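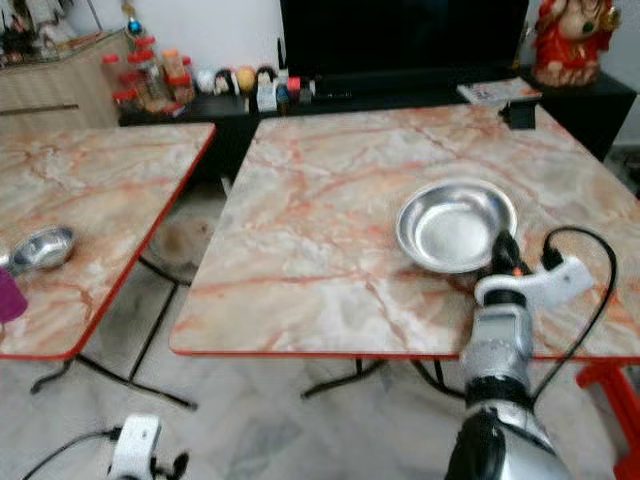 Figure 4-1. Tabletop workspace, head view.

## 4.2 Recording a demonstration by remote control

Akorach records both arms on every take, including an arm that stays idle.

1. Set the steel dishes, the cup and the spoon within reach of the arms.
2. Start the Kirui session and wait for all camera views to load.
3. Move each leader handle to its home position - the arms follow only after both are homed.
4. Press **Record**. Pick up the spoon by the handle and bring it to the large bowl at low speed.

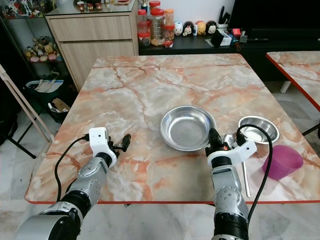
Endwood asked whether the idle arm may be parked outside the head view. It may, but the take is then stored as single-arm and kept out of the two-arm set.

> **Caution:** Keep hands off the table while the leader handles are live.

### Working near a rim 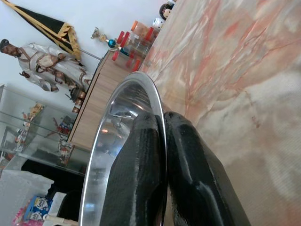
Wrist views are stored with the same time stamps as the head view. Use them to judge clearance that the head view hides. With the fingertips just inside the rim of a steel bowl, lower the wrist in small steps and stop if the force reading passes 20 N. Reflections in polished metal are not a fault.

### Ending a take

5. Release the object, raise the wrist and open the gripper fully.
6. Hold still for 2 seconds, then press **Stop**.

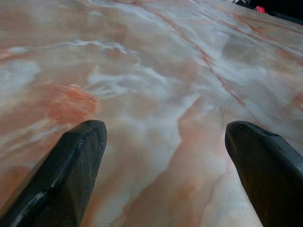
Grostusent reports that takes stopped while the arm is still moving replay with a jerk at the end. Delete such takes and record them again.

**Note:** A full task set is 138 takes. Error 476 means a wrist view was lost; check the cable and repeat from step 2.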